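Skellen Street Neighborhood Garden Association
Minutes of the spring meeting, March 28, 2020, held by telephone

Yayra Arthur took the chair and thanked everyone for being so patient with the dial-in number, which gave several of us a busy signal the first time around. It was lovely to hear so many voices after a long winter, and we let the hellos run on a good while before starting.

The minutes of the September meeting were read and approved, with one correction: the pears came from the Gyamfi orchard and were a gift, so no bill is owed.

Money. We have $2062 in the bank. The water bill for last season came to $756 and has been paid. Yayra reminded us that plot fees stay the same this year, and anyone who finds it hard to pay right now should simply call her - no forms, no fuss.

Plots. All 14 plots are spoken for, and there are 2 families on the waiting list. Mrs. Gyamfi kindly offered to share half of hers until something opens up, and this was warmly accepted.

Working in the garden. We talked this over for quite some time. It was agreed to take turns by household, bring our own gloves and tools, and leave the gate propped open while anyone is inside. The potluck is put off until we can all sit down together. 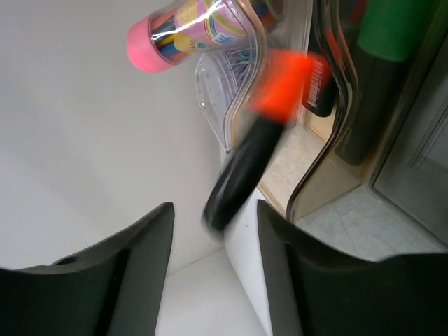
Seeds. The Asov beans did so well last year that we will order them again, along with the Brosisier lettuce, although some of us still find it bitter. Packets will be left in the mailbox by the shed.

Compost. The second bin needs a new lid. Held over to next time.

The next meeting will be in September, and Yayra will call round with the details.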